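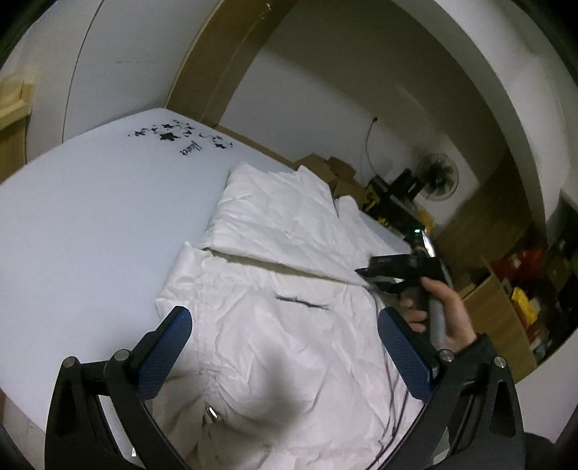 White quilted garment, partly folded, on the white table.

Section 4: Setting up tax deadline reminders in Skarden

Read this section before you switch reminders on. Skarden will send you a message when a deadline is coming up. It will not check that the date is right for your business, and it will not file anything. The sales page says you can "forget about deadlines". We would advise against that.

You will need your business start date, the end of your accounting year, your VAT periods if you are registered, and an email address that somebody opens.

4.1 Entering your dates

1. Sign in and open Settings, then Calendar, then Tax Dates.
2. Choose your business type. The choices are Sole trader, Partnership and Limited company. If you have changed from one to another during the year, stop and read 4.4.
3. Type in the end of your accounting year. Skarden fills this box for you with a guess. Clear it and type your own date, even if the guess looks right.
4. If you run a payroll, tick Payroll and enter your pay day.
5. Press Build Calendar. The list can hold up to 80 entries.
6. Print the list and compare it line by line with the letters you have had from the tax office. Where the two disagree, go with the letter.

Note: The "Smart Match" button claims to find your dates from your bank feed. In our trial it took a van lease for a tax payment. Leave it off.

4.2 Setting the reminders

1. Open Reminders and choose New.
2. Set the first reminder to 40 days before the deadline. The default is seven, too short if you still have receipts in a drawer.
3. Set the second reminder to 2 days before.
4. Under Send To, add at least two people. Murray Whitelaw, who looked after the first version of this guide, had every reminder going to one inbox and then went on leave.
5. Press Send Test. Wait for the message to arrive in each inbox before you go on. A green tick on screen means only that Skarden sent it.

Caution: Reminders marked "Done" cannot be brought back. Mark one as done when you hold the receipt for the return, and no sooner.

4.3 Linking to Remedel

You may link Skarden to your Remedel ledger so that the amount due shows beside each date. Treat the amount as a rough guide. It leaves out any invoice still in draft, and it is refreshed overnight, so a figure you read at 4 pm may be a day old.

1. In Remedel, open Sharing and copy the link key.
2. Paste it into Skarden under Connections.
3. If you see error 501, the key has expired. Make a fresh one and paste it again. Reinstalling does not help, whatever the help pop-up tells you.

4.4 When not to rely on the calendar

Skarden does not cope well with a first accounting period longer than a year, a change of business type, or a late VAT registration. Hanan Nimri tested all three in February and the calendar was wrong in each. If any of them fits you, ask your accountant for the dates in writing and enter them by hand under Custom.

Penalty notices are addressed to you and your business, whoever supplied the software. Keep the printed list from 4.1 with your tax papers and replace it whenever you press Build Calendar again.

Next: Section 5, Adding staff and setting permissions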